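Andside Makers' Circle
Minutes of the regular meeting, Sep 16, 2025
Secretary's notes, to be approved at the next meeting

Meeting called to order at 7 in the evening. Turnout was great, 22 members, and several people came straight from work and still stayed to the end. Minutes of the last meeting approved with one correction (the glue order was for Orby, the supplier, and had been entered under the wrong heading).

1. Tables and baskets

This took up the first half of the meeting and it was a good, lively talk. Members are very happy with the light wood tables. The pale top makes small parts easy to spot, and the grain is lovely, with those long stretched loops on the left side that everyone wants to trace with a finger. A member asked whether we should cover the tops with paper for messy work. Agreed to use paper on glue nights only and leave the wood bare the rest of the time.

The black wire mesh baskets were next. Strong support for these! You can see through the sides, crumbs and dust fall out, and they look smart on a pale table.
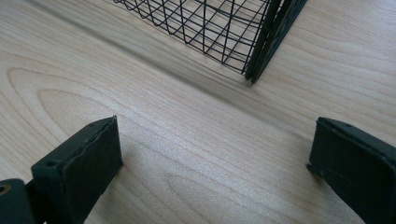

The one complaint was scratching. A wire basket dragged across a table will leave its mark sooner or later, and we would all hate to see that happen. Felt pads for the bottom corners were suggested, also cork. Felt won on a show of hands. Supplies will bring a sheet of the stick-on kind and anybody who has a free half hour before the next meeting is welcome to help cut it.

Also agreed: one basket per table, please lift it when you move it, and put it back on the tabletop at the end of the night.

2. What goes in a basket

There was a fair amount of confusion about this over the summer, so we went over it again. Baskets are for the pieces in use at that table that night. Finished work goes on the shelf. Wet things do not go in the baskets. Very small things (beads, pins, loose screws) fall right through the mesh and belong in the jars with lids.

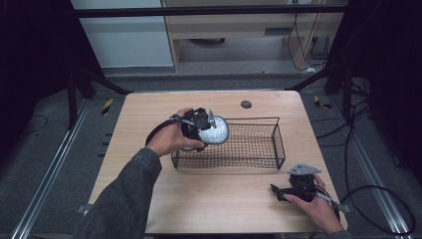 A member asked about things with glitter on them. Long discussion, much of it cheerful. Glitter stays on the pieces better than it used to, but it does travel, and the January cleanup is still remembered by those who were there. Decision: sparkly pieces are welcome in the baskets as long as the basket gets a shake over the trash can afterward. Motion carried, 2 opposed.

Someone also asked that we set things down gently. A wire rim is thin and can nick a soft surface. Good point, and it will go on the sign.

3. Orders and money

The balance after summer bills is $500, better than we hoped. Thank you to everyone who worked the sale table. Members voted to spend part of it on more jars with lids and on a second sheet of felt if the first one goes quickly. Prices from Draltex and Orby to be compared before anything is ordered. Supplies to report back.

No action on new chairs. Everyone would like new chairs.

4. Fall workshop

Real excitement about this one. The Steinarsdóttir studio has offered to run a weaving evening for us, with wire and reed, so members can try making a small basket of their own. A show of hands suggested we could fill the session twice. Several members want to know if the mesh pattern on the black baskets could be copied by hand; the studio will be asked. Materials fee still to be settled.

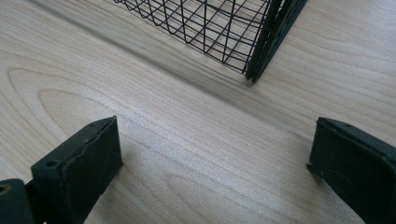
Date left open until we hear back. The sign-up sheet will hang by the door and will be sent out with the newsletter too. First choice goes to members who missed the spring session.

5. Closing up the room

Last month's tidy-up went faster than any so far, and we want to keep that going. The order stays the same: jars closed, baskets back on the tables, tops wiped with a barely damp cloth and dried right away, floor last. Please no spray cleaner on the wood. A member offered to bring a batch of old cotton T-shirts for rags, gladly accepted.

6. Other business

Lost and found: one pair of small scissors with a blue handle, one scarf, one lunch container with its lid. See the secretary.

Request for better coffee. Referred to supplies, with applause.

Adjourned. Felt sheet and price list on the agenda for next time.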